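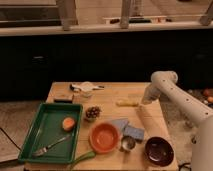
Ramil Panganiban
The section on butcher-block tables needs to be rewritten before it is adopted. As drafted, it tells members to oil the top once a season and leaves the matter there. In a shared kitchen that is not sufficient, and I would ask that the text separate tables used for cutting from tables used only for sorting and setting down.

Moderator, Household Standards Board
Thank you. For the benefit of those joining the thread, the draft under review is Section 9, Sorting Surfaces and Small Kitchen Goods. Comments are accepted until the end of October. Please state the paragraph to which your remark applies.

vanham_kitchen
Paragraph 2, trays. The draft requires a tray with raised sides for any item that has been inspected and is ready to be put away. I support this requirement. A dark green tray on a light wood top can be found at a glance, and a fork laid inside it does not travel. At the Vanham site we have used trays this way for years and would not return to loose sorting.

Shiela Belmonte
I support trays but object to the wording. "Ready to be put away" does not say where. A fork goes to the drawer and a peach goes to the fruit bowl or the refrigerator. Under the present text both may share one tray, and I do not consider that acceptable practice where real food is involved. Flatware should have its own tray.

vanham_kitchen
With respect, a second tray on a small table takes the space needed for the bowls. Our tables are 26 inches deep. One tray is what fits.

Shiela Belmonte
Then the bowls should be put away first. They are the largest items and the easiest to stack.

larder_notes
Paragraph 4, bowls. May I ask that the draft address utensils left under bowls? It is the most frequent fault I see in our own kitchen. A spatula is set down, a bowl is placed on top of its handle, and the bowl no longer sits flat. When the bowl is later filled, it tips. I suggest the following text: "No bowl shall be set down on a utensil. Handles are to be cleared before bowls are placed."

Ramil Panganiban
I second that text, with "shall" changed to "should." This is guidance and the Board has no means of enforcing it.

Moderator, Household Standards Board
Noted. The proposed sentence will be entered as 4(b) with "should."

sinaga_house
Paragraph 5, sponges. The draft permits sponges to be kept on the sorting surface and assigns colors to them: blue for dishes, yellow for counters. We follow the same color rule at Sinaga House. Two difficulties have come up. First, blue sponges fade, and after some weeks a pale one and a deep one no longer look like the same class of item. New residents assume that they have different uses. Second, the draft says nothing about keeping sponges away from measuring cups. A small metal cup stored near sponges is soon treated as a sponge holder.

Shiela Belmonte
I would go further and strike the permission altogether. Sponges belong at the sink. They have no place beside fruit or bowls, whatever their color.

sinaga_house
That would be difficult for us. The sink is shared by 60 residents and has no ledge.

larder_notes
Could a compromise be that sponges may be present while the table is being sorted and must leave it when the work is finished? That is already the custom in most kitchens.

Ramil Panganiban
I can accept that. I remain opposed to storing them there overnight, given what damp does to an oiled wood top.

rovum_annex
Paragraph 7, miscellaneous objects. The draft directs that "decorative and natural articles" be removed before sorting begins. We had a long discussion of this at the Rovum annex over a pinecone. One party held that it was a decoration and should be returned to the windowsill. The other held that it had been brought in from the yard and should go back out. The draft does not help in such a case. It requires removal but names no destination.

vanham_kitchen
I had not expected to read a paragraph about pinecones, but the point is fair. They shed scales and sometimes sap, and sap is hard to get off wood. I would add that natural articles are to be kept off bare wood at all times.

Shiela Belmonte
Agreed. For once I have no amendment.

Moderator, Household Standards Board
The drafting group will revise paragraphs 2, 5 and 7 and insert 4(b). The question of one tray or two remains open, and members who have not yet commented are invited to do so. Mr. Panganiban's request concerning the finish on butcher-block tops will be taken up under paragraph 1.

Ramil Panganiban
I will send replacement wording for paragraph 1 tonight. Would vanham_kitchen please post the product name of the oil in use there?

vanham_kitchen
It is Povia, the unscented one. Two thin coats, wiped down after each.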